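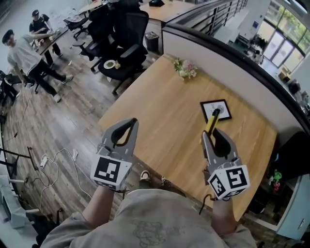
Ticket: Hand-held gripper pairs, replacement and spares planning
Opened by: Lucie Lévesque
Site: Campbell, upper floor
Date opened: 26 May 2020
Category: Equipment / purchasing
Status: Pending quote

Summary
Request to decide between repairing the current hand-held gripper pairs and buying new ones before the next collection block. Budget line closes at the end of the quarter. Tabletop tasks are continuing on existing units in the meantime.

Problem as reported
Right-hand units drop their data connection partway through a take. The operator gets no warning at the grip, and the session is only flagged when the log is checked. Left-hand units are not affected. First noted in March on one pair, now on three.

Steps taken
1. Swapped the cable between a good right-hand unit and a faulty one. Fault followed the cable on two pairs. On the third it stayed with the unit.
2. Reseated the connector on the third unit. Held for 20 minutes, then dropped again.
3. Moved the host from the power strip to a wall outlet. No change.
4. Updated host software to the current Stillitz release. No change. Rolled back, as the new version altered the timestamp format.
5. Checked marker cubes for tracking loss in case the two faults were being confused. Tracking is continuous through the dropouts, so this is a separate matter.

Comment, Lucie Lévesque
The cable leaves the underside of the right-hand unit with no strain relief. Tasks with a long tool in the fingers are the worst for it. With the box cutter or utility knife tasks the wrist is turned well over and the cable hangs from its own connector the whole time. I would like to price a clip or a right-angle lead before we commit to new hardware.

Comment, Mevonholm support
Right-angle leads are stocked at $9 each. The unit-side connector is not a field-replaceable part. Return for repair is a flat $300 per unit, with freight on your account. Turnaround is 20 business days from receipt. Please do not open the housing – this voids the remaining cover.

Comment, Lucie Lévesque
Understood. Two further questions:
a) Is the finger set the same part on left and right? Ours look identical and we would sooner hold one spare type than two.
b) Are marker cubes sold separately? One of ours has a scuffed face.

Comment, Mevonholm support
a) Yes, one part number fits both sides. Sold in pairs.
b) Yes, but a replacement cube needs recalibration against the fingers. The calibration file from the old cube will load without an error and will be wrong. Allow half a day per unit.

Budget position
Option A. Right-angle leads for every right-hand unit, one unit returned for repair, one spare finger set. Fits within the maintenance line. No approval needed.
Option B. As A, plus one complete new pair held as a spare. Needs capital approval. Lead time quoted at 90 days, so it will not help this block.
Option C. Replace all pairs. Not costed further. The fault does not justify it.

Recommendation is A now, with B put forward for the next financial year. Consumables (Clinell wipes for the grips, spare blades) stay on the general order and should be left off this ticket.

Outstanding
– Written quote from Mevonholm for the leads and finger set, including freight.
– Return authorization number for the third unit.
– Confirm whether the host can be set to sound a tone on disconnect. The Stillitz manual lists the setting but the menu item is greyed out on our licence.
– Scuffed cube to be left in service until tracking suffers. Recheck at the end of the block.

Next action: Mevonholm, quote. Ticket to remain open until the leads have been fitted and one full day of takes has been logged without a dropout.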